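The case for a slower recycling rule

When a regional authority changes what may go into the yellow-lidded bin, it is altering a habit that most households have stopped thinking about. The Varkgate district has now done so three times in as many years. Each change was defensible by itself. Taken together they have left residents less certain of the rules than they were before the first leaflet arrived, and the contamination figures have followed.

The current schedule, adopted in April, lists 70 separate categories of household material. A resident who wishes to dispose of a yoghurt tub must establish its resin code, whether it has been rinsed, and whether its lid belongs to the same category. The schedule is available at the library counter and in the rates notice, where it occupies both sides of a folded sheet in very small type. 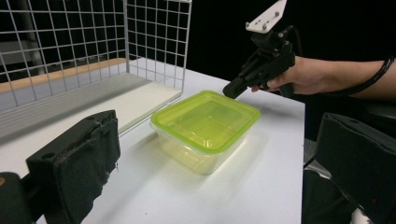
It is often said that the remedy is education. The district has certainly tried it. A total of 1,765 households were visited during the Lemum trial, and those visits were courteous and well prepared. The difficulty is that a doorstep conversation on a Wednesday evening cannot compete with a rule that will be amended before the following winter. Residents who took the trouble to learn the first schedule have some grounds for feeling that their effort was wasted.

A second argument holds that frequent revision merely reflects the market. Processors change their specifications, the argument runs, and councils must pass those changes on. There is truth in this. When the Breltent sorting facility ceased to accept black plastics, the district could hardly go on collecting them as though a buyer existed. Yet a great deal of what is passed on to households could be absorbed further down the line, at the depot or in the contract itself. The kerb is the most expensive place in the system to make a fine distinction, as it asks thousands of untrained people to make it separately.

The preferable course would be a fixed term. A schedule would be set for eight years, published with its expiry date, and left alone except where safety required otherwise. Contracts would be let on the same cycle, so that a processor tendering for the district's material would know what it was going to receive – and would price accordingly. The list should also be shorter. Suwannarat, a district of comparable size, operates on a list that fits on the lid of the bin.

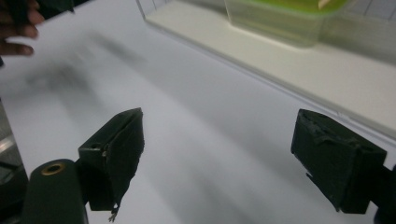 One ratepayer, writing in response to an earlier version of this essay, objected that eight years is far too long, and that a bad rule frozen for that period would do more harm than a good rule amended often. She pointed out that battery disposal was barely mentioned in the schedules of a decade ago and is now the chief cause of fires in collection vehicles.

The objection is a serious one, and the safety exception is intended to meet it. Whether the exception could be kept narrow is a fair question. Public bodies are inclined to discover urgency where it suits them, and some independent check would be needed before a mid-term amendment took effect. A petition threshold of 300 residents has been suggested as a means of forcing a review, although that would operate more readily in the town than in the outlying localities.

The cost of the present arrangement is borne in small amounts and is therefore seldom counted. It consists of rejected loads, reprinted leaflets, calls to the customer service line, and the gradual withdrawal of goodwill by people who were once glad to take part. The next review of the schedule is already in preparation. It would be a suitable occasion to consider whether the one after it might be postponed.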